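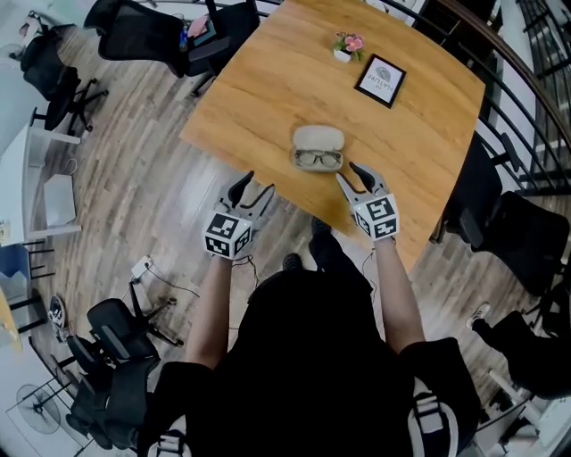
An open glasses case on a wooden table.

Dairy maker Yupanqui opens second site in Nilitz

7 Nov 2021

Cheese and yogurt producer Yupanqui has opened a second production site in Nilitz, taking over a former feed store on the edge of town that had stood vacant for several years.

The family-run company started out in a rented unit in Starullow, where it made a single soft cheese for farm stands and a few local grocery stores. It will keep the Starullow unit for aging its hard cheeses and move all of its fresh products – yogurt, cream cheese and cultured butter – to the new building.

Work on the feed store began in June. The old loading dock has been kept, but the interior was stripped back to the walls and fitted with new drains, washable flooring and two cold rooms. A small retail counter faces the road, with parking along the side for customers and a separate entrance at the rear for milk deliveries.

Yupanqui buys its milk from farms within 20 miles of Nilitz and said it expects to take on two more suppliers before spring. Until now the company has had to turn down milk at busy times of the year, as the tanks in Starullow were too small to hold it.

The company employs some 80 people across both sites, including part-time staff on the packing line. Most of those who worked on fresh products in Starullow have moved to Nilitz, and the company is running a shuttle van between the two towns through the winter for anyone who needs it.

Distribution will be handled by Trutell, the refrigerated haulage firm, which already carries Yupanqui products to 152 stores and restaurants in the region. Under the new arrangement trucks will load at Nilitz in the early morning and collect aged cheese from Starullow on the way out. Store owners were told in a letter last month that delivery times may change by an hour or so while the routes settle down.

In a statement, the company said the Nilitz building gave it "room to make what people have been asking us for," and thanked customers for their patience over shortages of its plain yogurt this summer. It added that a drinkable yogurt and a smoked version of its original soft cheese are being tested and could be on shelves next year.

The retail counter is open every morning except Sundays and sells the full range, along with bread and eggs from nearby farms. Customers who return glass yogurt jars, rinsed and with their lids, get a small credit toward their next purchase. The counter in Starullow has closed.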